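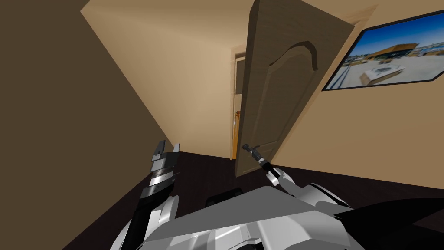
Brokevine Pictures to open feature documentary "Bastora" at the Bauerfeind Theater in September

STONUM — Brokevine Pictures is very happy to announce that its first feature-length documentary, "Bastora," will open this September at the Bauerfeind Theater in downtown Stonum, a few blocks from where most of it was shot. The film follows one year in the life of a small ferry, the Bastora, and the crew and passengers who crossed the river on it during its last full season of service. It runs 114 minutes and will be shown with English captions at every performance.

We have been working toward this announcement for a long while, and there were winters when it seemed a good way off. The project began as a short, something like a quarter of an hour, meant for a local history evening. Then the passengers started talking. They talked about weddings and job interviews and the morning fog, and a great many of them wanted to come back and talk some more, and before long the short had grown into something we hadn't planned on but were very glad to have. By the time the ferry tied up for the season we had 169 hours of footage and an editing room with sandwich wrappers in every corner. 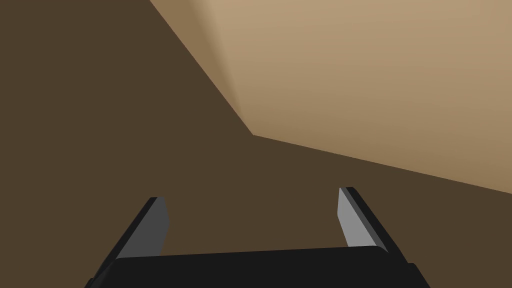 "Bastora" has no narrator. Everything you learn about the boat comes from the people on it, and the editors worked hard to let those conversations breathe, leaving in the pauses and the engine noise and now and then a dog. The title cards are kept just as simple, in plain blocks of color with very little on them. Our designer loves a big sandy tan shape rising over a flat chocolate brown, the same pairing you see in the picture here, and those two colors carry through the cards, the poster and the printed program. They sit nicely beside the river, which spends much of the film being brown as well.

The music was recorded over four evenings in the balcony of the Bauerfeind itself, on the theater's old upright piano and a borrowed accordion. A few bars of a song that several passengers remembered their grandparents singing come back at different points in the story, slower each time. We hope people will hum it on the way out to the parking lot!

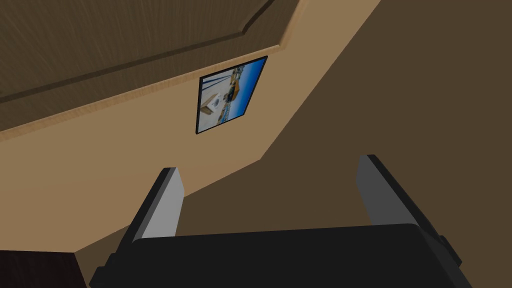
Opening night and regular showings

The opening night showing starts at 7 p.m., with doors at 6:15. Afterward the filmmakers will stay for a conversation with the audience, and there will be coffee and pie in the lobby for as long as both hold out. Former passengers of the ferry are warmly invited to come as our guests, and may ask at the box office for a free ticket to any showing during the first week.

Regular evening showings follow at 7:30 p.m., with an afternoon showing at 2 p.m. on weekends. The weekend afternoons are kept a little quieter, with the sound turned down slightly and the house lights left low but on, and families with young children are very welcome. The film has not been rated. There is some salty language in the engine room and one sad passage involving a flood.

Schools and libraries

A shorter version of the film, running 64 minutes, has been prepared for classrooms and library groups. It keeps the spring and summer chapters nearly whole and leaves out most of the discussion of county ferry contracts, which we find fascinating but which tested the patience of every eighth grader we tried it on.

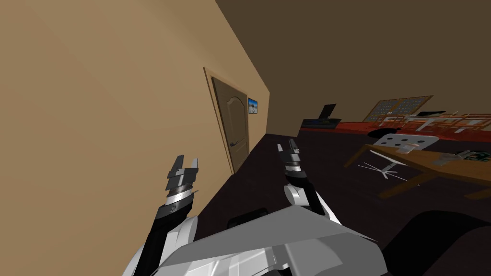
Teachers who book the shorter version will also receive a study guide with maps of the old crossings, questions for class discussion and a set of 30 photographs lent by Stonum families, the oldest of them showing the landing before the bridge was built. Bookings for the school year are open now and can be made through the Brokevine office. Libraries may borrow the film and the guide together at no charge.

About Brokevine Pictures

Brokevine Pictures is a small documentary company based in Stonum. It makes films about work, weather and the places people pass through every day, and has previously produced short films on a bakery, a county fair and a marching band.

Stills, the trailer and interview requests are handled by the Brokevine press desk. Tickets are on sale at the Bauerfeind box office, open daily from noon.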